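Gorkine Stason Wrist Light Logger

Wearables / Sensors / Stason

The Stason is a wrist-worn logger that records light exposure and skin temperature. It has no display and no notifications. Readings are stored on the device and copied to a phone or computer when the wearer chooses to sync. Typical users are shift workers, sleep clinics and people who want a record of how much light they get before bed.

The light sensor sits under a flat window on the top face and must be kept clear of sleeves. A long cuff over the window will record as darkness. The companion app marks any stretch where the window was probably covered, and these stretches can be left out of the daily total.
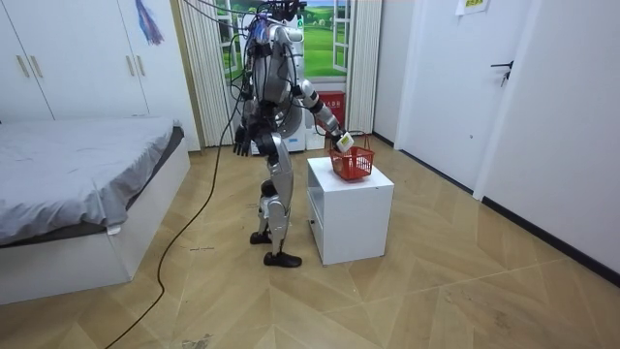 Bedroom with herringbone floor, humanoid robot at the white cabinet.

Specifications

Light range: 0 to 4000 lux
Logging interval: 5 seconds, 1 minute or 5 minutes
Battery life: 76 hours at the 1-minute interval
Charging: magnetic puck, USB-C cable attached
Storage: 4 weeks of readings at the 1-minute interval
Case: glass-filled nylon, matte gray
Strap: woven, hook-and-loop, two sizes
Water: hand washing and rain; remove before swimming
Wireless: Bluetooth Low Energy

Light above the upper limit is stored as the limit value. Direct sun will exceed it. Users who need outdoor readings should order the Stason with the Ruddock filter cap, which snaps over the window and extends the range. The cap is not calibrated for indoor use. Select the cap in the app before logging; the setting cannot be changed for readings already stored.

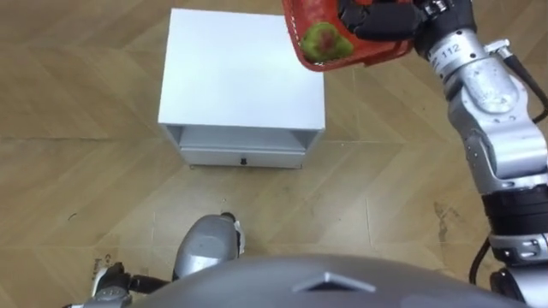 White cabinet with open shelf and drawer, light wooden floor.

Setup

Charge the unit until the side LED stays green. Open the Vunodia app, hold the side button until the LED blinks, and accept the pairing request. Set the interval and the wrist. The clock is taken from the phone at each sync. After travel across time zones, sync once before starting a new log.

Export is in CSV, one row per reading, with columns for time, lux, skin temperature and window status. No subscription is required. Accounts are optional, and without one the readings stay on the phone.
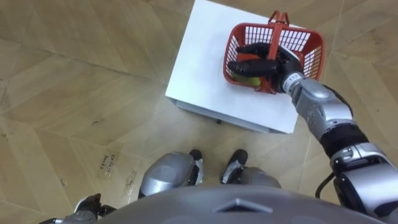 Red mesh basket with yellow-green fruit on the white stand, robotic hand alongside.

Care

Wipe the window with a damp cloth. Do not use alcohol, which clouds the coating. The strap can be washed by hand and should be dry before it is refitted. Store the unit with at least a partial charge if it will not be worn for several weeks.

In the box

Stason logger, charging puck, medium strap, large strap, printed quick guide. The Ruddock filter cap is sold separately.

Firmware

The December release corrects a fault where the first reading after charging was stored twice. Units on earlier firmware update during the next sync.

Technical contact: Ghazala Virk
Clinic and volume orders: Iker Lozano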